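Portela Assembly Watch: progress report to the Tilisex Fund
28/03/2022

Dear all at the Fund,

The short version is that the coalition fell apart just as we got going, and it has been the busiest and most rewarding stretch of work this project has had. When you approved the grant we told you we would follow the regional assembly in Portela through an ordinary session: budget, schools bill, the usual quarrel over bus routes. Then the smaller of the two governing parties walked out over the water charges, the first minister resigned the next morning, and our plan for the session went in the drawer. I want to set down what we did instead, what it cost, and what we would like to do with the rest of the money.

What we covered

We have published 23 reports from the assembly since the walkout. Most are short, written the same day and posted before the evening news. A few are longer, and those are the ones I'm proudest of. The piece on what a caretaker government may and may not sign was read more than anything else we have ever put out (a plain explainer on standing orders, of all things!). Two schools asked if they could hand it out in class, and we said yes at once.

We also sat through every public meeting of the rules panel, which had to decide whether the largest opposition party should be invited to try to form a government or whether the assembly should go straight to a vote on dissolution. The opposition said early on that it would not try without a written deal, and it held to that. The panel's papers are hard going. We put each one online with a half-page note in everyday words on top, and several members of the assembly told us they were reading our notes before the papers themselves.

The vote tracker

This was the part of the application your reviewers had doubts about, so I'm very glad to report that it works. Anyone can look up a member and see how he or she voted on each motion, with a link to the debate. It now holds 357 recorded votes, going back to the start of the current assembly. Getting the older ones in was slow. The assembly posts its vote sheets as scans, and before the clerks changed their template the names ran in seating order, so every seat swap had to be checked against the minutes. We found 19 entries in our own first version that were wrong, corrected them, and left a public note beside each one.

Members use it too. One rang to complain that we had him down as absent for the second water motion. We went back to the sheet with him on the line, and he was down as absent there as well. He has since asked the clerks to correct the record, and if they do we will change ours the same day.
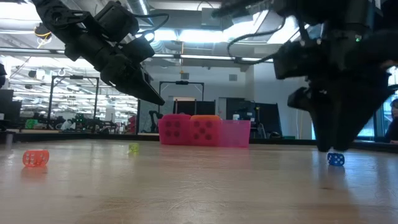
Laiba Gilani

The evening meetings

We promised you public meetings outside the capital and held them in Unel and Protwood. Unel was packed. We had put out chairs for a small crowd and ended up borrowing benches from the church next door, and the questions went on until the hall had to be locked. People wanted to know what happens to the hospital extension if no budget is passed, whether their member could switch parties and keep the seat, and why the water charges had been agreed in private in the first place. We couldn't answer the last one on the night. It became our next long report.

Protwood was quieter, partly because of the rain and partly, I think, because we picked a poor time: the council was meeting the same evening on the other side of the square. I should have checked that. The people who did come stayed for a long talk about how the assembly deals with petitions, and that conversation gave us a whole new page for the website. I would like to go back and do it properly.

What has gone less well

Translation is behind. We said every explainer would come out in both regional languages within a week, and while the crisis was at its height we were often taking two. We have now found a second translator who knows the legal terms, and the backlog is going down nicely.

The newsletter is late getting started. We built the sign-up page and then had no hours left to write the thing. I would sooner tell you that plainly than send out something thin. The first issue is drafted and I'm happy with it, though it still needs a cut.

We also had one complaint, from the party that left the coalition, which felt our headline on the walkout put the blame on its side. I read it again with a cool head and agreed that one word was loaded. We changed it and said so at the foot of the article. The party's press office was gracious about it and has returned our calls ever since.

Money

Spending is within the total you approved. Travel is higher than planned, mainly late trains home from the assembly, and printing is lower, as we made far fewer leaflets once people began sharing the web pages. I would like your agreement to move what is left in printing over to translation. The full sheet went to your office separately with the receipts. The laptop we budgeted for has not been bought, and I would like to hold that sum a little longer in case the old one survives the election.

What comes next

The assembly is expected to vote on its own dissolution before the summer break. If it passes, we will be covering an election campaign, with polling most likely in July. If it fails, the talks start over and so does our reporting on them. We are ready for either one.

For a campaign we would add a page for every district, with the sitting member's votes pulled straight from the tracker and the same set of questions sent to every candidate. The questions are already written, and many came word for word from the people in Unel. We would also like to hold a third meeting, back in Protwood, on an evening when the council is not sitting.

There are two things I need from you. The first is a yes or no on moving the printing money. The second is a word on whether the Fund would object to our publishing candidates' answers in full, including any that are rude about one another. Our lawyer sees no difficulty, but your name is on the site and you should have a say.

Thank you for backing this when it looked like a year of bus routes. I'm loving the work, the team is tired and cheerful, and I'd be delighted to have any of you sit with us in the gallery for the dissolution debate. Send me a note and I'll arrange the passes.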